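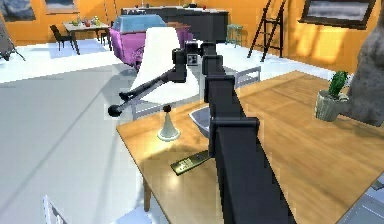 Brovton Ward Politics > Runoff rules and recounts

precinct_math
The county certified the runoff on 5/27/22. Final margin is 208 votes. The charter sets the automatic recount at 0.5 percent, and this is outside it. Trevaskis would have to petition and post the deposit.

vallejo_st
The deposit is refundable if the result flips. Keegan Trevaskis has five days to file. I'd file. 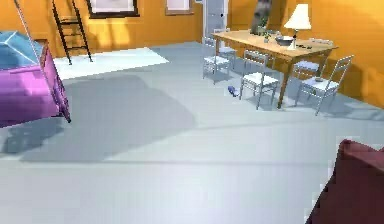
Purple bedspread, black ladder at the back wall

oldclerk30
It's five business days, counted from certification. Read section 2 again. Also, a hand count in a ward with optical scanners rarely moves more than a handful of ballots.

vallejo_st
Rarely – but the Cliselov precinct reported two different absentee totals on election night.
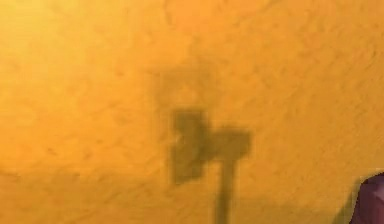
One of those has never been explained in writing. I asked the clerk's office and got a form letter.

precinct_math
The first total left out the late drop box. The canvass minutes cover it on page 30.

vallejo_st
The minutes give the corrected number. They don't say who corrected it.

oldclerk30
That is a records request and has no bearing on a recount. File both if you want, but keep them separate.

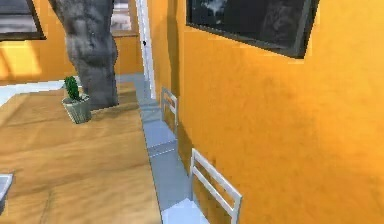
Potted cactus on the wood table

precinct_math
Agree with oldclerk30. The petition form is at the clerk's counter, and it needs a notary.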